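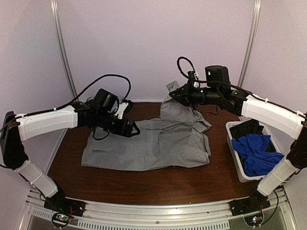

Do you have to smooth out a T-shirt before you fold it?
Give it one good shake and a quick pass with your hands, and that's plenty. Wrinkles that get folded in stay in, so the ten seconds you spend flattening are the ones that count.

I get asked that one a lot in the comments, usually by people who have just pulled a knotted lump of cotton out of the dryer and are wondering why their drawers look the way they do. So here's my whole routine for getting through a basket of tees on a table. I've done it this way since December, when I finally gave up folding on the bed (my back is so much happier!).

What you need

A table you can stand at, wiped and dried. A basket. That's really it. I did buy one of those flip-flap folding boards, the Bravotik, and it's fine, but my husband's shirts are too wide for it and now it lives behind the door.

Put the basket on whichever side your stronger hand is. I'm right-handed, so mine goes on the right, and the finished pile grows on the left. It took me forever to try that and I felt a bit silly when I did.

Step 1: One shirt out at a time

Don't tip the basket out. I know it's tempting! But then you've got a heap in the middle of the table and no room to work, and you end up folding in the air against your chest. Take one shirt and leave the rest where they are.

Step 2: Find the collar

Before anything else, find the collar and the bottom hem. If the shirt lands in a crumple, pick it up by the shoulder seams, give it a snap, and lay it down again front side down. I lay mine sideways across the table, collar to the right, but if yours is deep enough you can have the collar pointing away from you.

Feel for damp while you're at it. Underarms and the collar band are the slow spots, and on gray cotton a damp patch can look darker than the rest. If it feels cool and heavy, hang it over a chair back and go on to the next one. A shirt that goes into the drawer damp will make its neighbors smell too, and you'll be washing all of them again.

Step 3: Smooth from the middle

Flat palms, start in the center of the back and push out toward the side seams, then down to the hem. Tug the hem gently at both corners so it's straight. Corners love to flip up, especially near the shoulder, so check for one before you start folding. A shiny tabletop helps a lot here, the fabric slides nicely. On a tablecloth it just drags.

Step 4: Sides in, sleeves back

Fold one side in toward the middle, about 3 inches past the edge of the collar, and turn the sleeve back on itself so it lies along the fold. Do the other side the same. You want a long strip with straight edges. If it's wider at the bottom, open it up and do it over, it only gets worse from there.

Step 5: Hem to collar

Bring the hem up to just under the collar, then fold in half again. For drawers I go one more time so the shirt stands up on its edge. My reader Igor Trnka wrote in to say he rolls his from this point and gets more in a suitcase, and I tried it for a weekend trip and he's right, though they came out with a curl.

Do the same-color things in a row if you can stand to dig for them. I do all the grays, then the blues, and leave black for last, when I've got a lint roller out anyway.

Next up are fitted sheets, and I'm going to need more coffee for those.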